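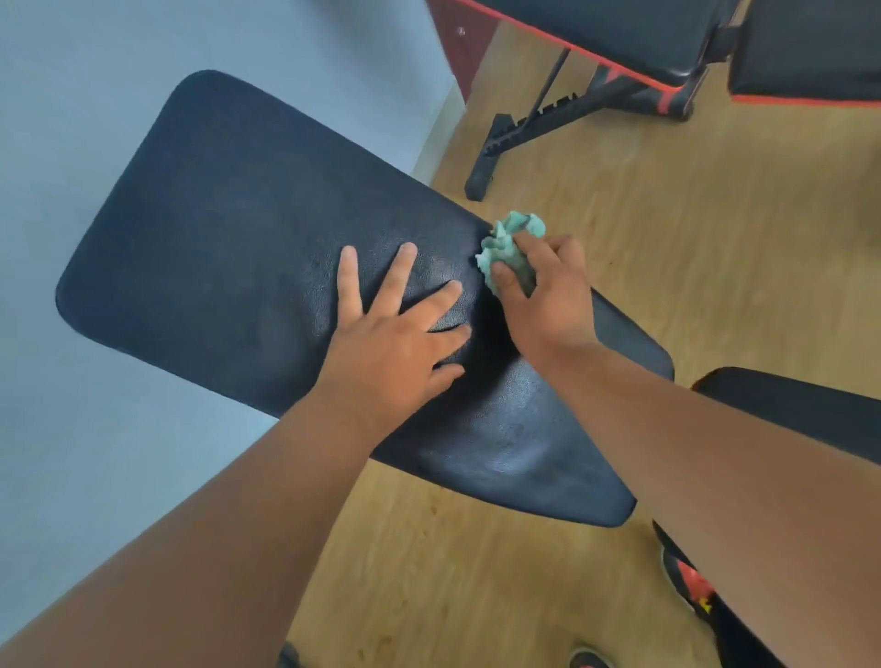 Gisela Lagos wrote in to ask whether a bench pad needs anything more than a cloth after each person, and whether the seams get the same treatment as the flat part. Great question, and pretty much why Lenari exists!

Lenari Bench Care – README

What's in it

Lenari is a collection of 1,000 short written notes on cleaning and looking after weight benches – pads, piping, frames, feet and the floor underneath. The notes come from 13 gyms, most of them small, and they're full of the little habits people pick up after years of wiping down equipment. I love reading them.

Each note is one row in notes.csv:

part – pad, seam, frame, foot or floor
task – wipe, dry, inspect, tighten or patch
cloth – whatever the writer used, in their own words
text – the note itself
gym – a number from 1 to 13

About Gisela's question: 101 of the notes mention seams, and they don't agree! Fermín Ulloa folds the cloth over one finger and runs it along the stitching. Renato Iturra does the flat part first and goes back for the edges at closing time. Both are tagged seam / wipe, so you can read them side by side.

Known gaps

Frames are thin on the ground, with only 51 notes. Adjustable benches get far more attention than flat ones. Spray brands were taken out of the text, so "the spray" can mean almost anything. Gym 7 wrote everything in capitals and we left it that way.

Changes

December: split "frame" and "foot" into separate parts, fixed the doubled rows from gym 4 (thanks, Rogério Leite).

Adding notes

Please do! Two sentences is plenty. Put new rows at the bottom of notes.csv and leave the gym column blank if yours is new – Fermín Jara fills in the numbers.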